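Bench diary, May, late afternoon 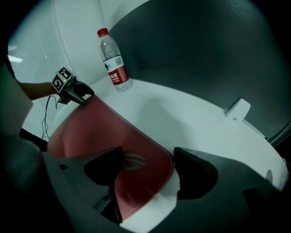

Both grippers at the pink pad, marker side up on the far one.

Finished the second round of the pad task today. The total stands at 169 demonstrations, all recorded with the hand-held grippers, and I'm calling that the set for Montecinos. I had wanted more but my wrists have opinions, and the last stretch was getting sloppy.

The change from last month is that we now record two-handed from the start. The old Flomby runs were one gripper only, and the policy learned to drag the pad by whatever edge it reached first. It got the pad moved, but crooked, and then every later step started from a bad place. With two grippers the recordings at least show what I want: one side takes the edge and holds, the other comes in after it.

Trained overnight on the first part of the set and ran it on the arms this morning. Success was 68 percent. A success means both jaws closed on fabric and the pad ended up inside the tape lines on the arm bench. I scored them by hand and was strict about it. The single-gripper policy under the same scoring was far below that, so I believe the difference, though I'd like to see it again with a different seed before I write it down anywhere official.

Most of the failures look the same. The jaws come down a little high over the edge and close on nothing. Then the policy carries on as if it had the fabric. I think this comes from my own demonstrations. I tend to hover above the edge before I commit, and those hovering moments look a lot alike whether the next thing is a grip or a retreat. Tried trimming the pauses from a small batch - took roughly 2 hours, mostly waiting on Pirnis to re-index. No result from that yet.

Other notes. Marker tracking dropped out on a few recordings when I rolled my wrist too far. Threw those out and didn't count them in the total. The cable is still annoying. I keep adjusting my grip to keep the slack off the work, and I wonder how much of that ends up in the data.

Prarnemley wants a number for the summary. I'll give them the 68 with the seed caveat attached and see if the caveat survives.

Next: retrain on the full set, then the trimmed set, same scoring for both. Leave the hyperparameters alone this time - I changed them halfway through Flomby and could never say what had helped.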